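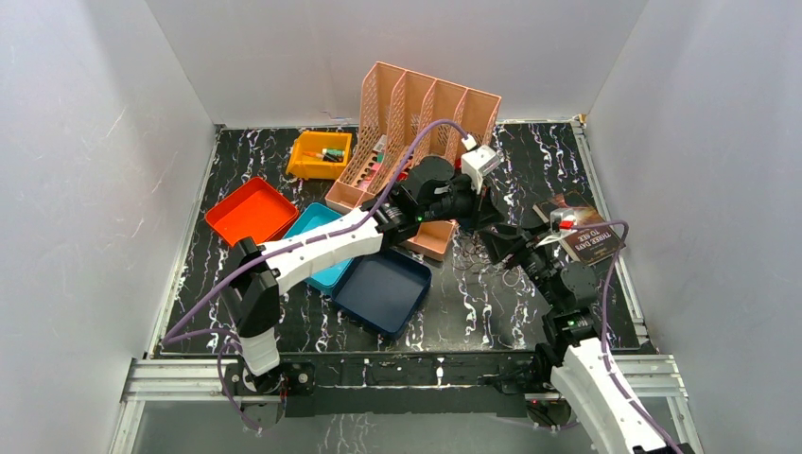
Rochelle Katene wrote to ask how I ever find a phone bill again once I've paid it, because hers go in a kitchen drawer and never come out. Okay Rochelle, pull up a chair, this is my whole paper routine and it takes me 15 minutes a week.

What you need

An upright file organizer with a few slots, a marker, a stapler and one big envelope per year. I like the organizer better than a stack of trays (I had trays for ages and the bottom one was a graveyard).

Step 1: Dump it all out

Get every loose bit of paper in the house into one pile. Purses, car, fridge door, all of it! My first pile had 66 gas receipts in it, and I don't even drive that much.

Step 2: Toss the easy stuff

Flyers, empty envelopes, coupons that ran out last December. Don't read anything yet. If you start reading old birthday cards you're done for the day, ask me how I know.

Step 3: Give each slot a job

Mine are Pay, Answer, Keep and Ask Taner (he does our taxes). Yours can be anything, but please don't make one called Misc. I tried it and everything I owned went to live in there.

Step 4: Write on the paper itself

When I pay something I write PAID and the date across the top corner in marker, big enough to read without my glasses. Then it moves from Pay to Keep. If there's a confirmation number I put that on too. The time the water company swore I owed them $724, that scribble got me off the phone in two minutes.

Step 5: Empty the Keep slot

Once it gets tight, staple each company's bills together, newest on top, and drop them in the year's envelope. Taner tells me which years I can shred, and I'd check with whoever does your taxes before you feed anything to the machine.

If you share the house with someone, show them the slots before you start. Mine was filing takeout menus under Answer for a month.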